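Section 3: Setting Up the Worktop and Storage Units

Read this section before you open the hardware bag. The Vokwood base cabinets must be standing in their final positions, with the wall behind them clear, before you start step 1. If you have not yet fixed the cabinets to each other, go back to Section 2.

You will need a tape measure, a pencil, a 24-inch level, a screwdriver with a number 2 Phillips bit, two clamps with padded jaws, and a clean cloth. A second person is needed for steps 6 through 9.

3.1 Leveling the base cabinets

1. Set the level across the front rails of the two end cabinets. Note which corner sits highest. This is your reference corner.

2. Turn the feet on the other cabinets counterclockwise to raise them until they match the reference corner. Do not lower the reference corner to meet them.

3. Check from front to back on each cabinet. The level should read true in both directions.

4. Push down on each corner by hand. If a cabinet rocks, lower the foot that is off the floor until it makes contact.

Note: On older floors you may run out of adjustment. Each foot extends 1 1/4 inches. If you need more than that, put a hardwood or composite shim under the foot and trim it flush. Cardboard and folded paper will crush over time and should not be used.

5. Clip the toe kick in place only after all the leveling is done. The clips can be taken off again, but they loosen if you do it more than a few times.

3.2 Placing the worktop

Caution: The long worktop (part 403) is heavy enough to hurt your back or your fingers. Lift it with two people, one at each end. Keep your hands on the outside edges and away from the underside when you set it down.

6. Lay the worktop face down on a blanket and find the pilot holes. Part 403 has a row along each long side. The short worktop has holes at the back only.

7. Turn the worktop over and lower it onto the cabinets, back edge first. Slide it toward the wall and leave a gap of 1/8 inch. The gap lets the wood move with the seasons and will be covered by the backsplash strip.

8. Measure the overhang at the front. It should be 1 inch along the full length. If one end is deeper than the other, your wall is not straight. Split the difference and scribe the back edge if needed (see Section 6).

9. Clamp the worktop to the cabinets at both ends. Put a scrap of wood or a folded cloth under each jaw.

10. From inside the cabinets, drive the screws up through the slotted brackets. Tighten them by hand until snug, then add a quarter turn. Do not use an impact driver. It can push the screw through the top surface.
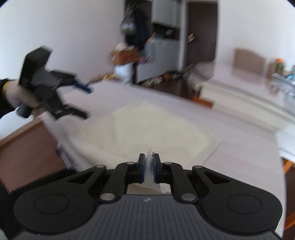
11. Wipe the worktop down with a damp cloth and dry it. Leave it overnight before you oil it or put anything heavy on it.

Note: If your worktop was delivered unfinished, apply the first coat of oil to the underside and the end grain before step 7. Worau Hard Oil and Celach Clear are both suitable. Do not mix the two on the same board. They dry at different speeds and the surface will stay sticky.

3.3 Hanging the drawers

Each drawer runs on a pair of slides. The slides are marked L and R near the front screw hole. They look alike from a distance and are easy to swap.

12. Pull the slides fully open and hook the back of the drawer onto the rear pins.

13. Lower the front of the drawer until you hear a click on both sides. If only one side clicks, lift the drawer off and start again. Forcing it will bend the catch.

14. Close the drawer slowly. It should slow down over the last couple of inches and pull itself shut.

15. If the drawer front is crooked, turn the small wheel under the left side. Clockwise raises it. For side-to-side adjustment, use the screw on the inside face.

Caution: Each drawer is rated for 100 pounds, spread evenly. Do not stand on an open drawer or let children climb on one. Until the wall anchors in 3.4 are fitted, open only one drawer at a time.

3.4 Fitting the wall anchors

The anchors keep tall units from tipping. They are required for every unit over 30 inches high, including units that stand between two others.

16. Find the studs with a stud finder or by tapping. Mark the center of each one in pencil.

17. Screw the steel bracket to the back rail of the unit with the two short screws.

18. Drive the long screw through the bracket and into the stud. It must go into wood. Drywall plugs are not supplied and will not hold this load.

For brick or block walls, order masonry kit 1582. It comes with its own instruction sheet, and the drilling depth given there replaces step 18.

3.5 Missing or damaged parts

Check the parts against the list inside the back cover before you call. Have your order number ready. Replacement hardware is mailed from the Ó Dubhghaill warehouse, and orders placed before noon on Wednesday go out the same week. Worktops travel by freight and take longer.

For questions about scribing or uneven walls, write to Shona Haldane in customer support and include the wall measurements from step 8.

Continue to Section 4 for doors and hinges.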